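Plunlow site, waste and sorting group - minutes, 2024-01-21

**1. Previous minutes**
Agreed, with one correction: the Skarier invoice was for 216 liners, not 169.

**2. Mixed bins**
Contamination at Hurnard stands at 40 per cent by weight. Most of it is food put in with dry items. The labels ordered in August have gone up on the ground floor only.
Action: fit the remaining 85 labels.

**3. Sorting list**
Draft two was read through. Bowls and lids go under rigid plastic - agreed. Coated card left open until Mangundap replies.

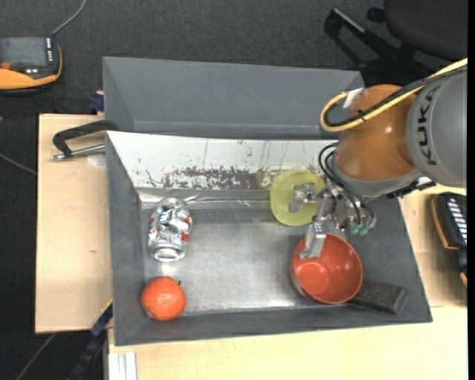 Drinks cans are to be accepted in any condition, crushed or whole. Fruit goes to the food caddy, peel included. The grey metal bin had a can and a round orange fruit lying together on its floor, with a red-orange bowl further right, so the list needs a separate line for each. Stains on the white panel at the back were noted - clean or replace.
Action: draft three to be sent out before the next meeting.

**4. Any other business**
Lid sizes for the food caddies carried over.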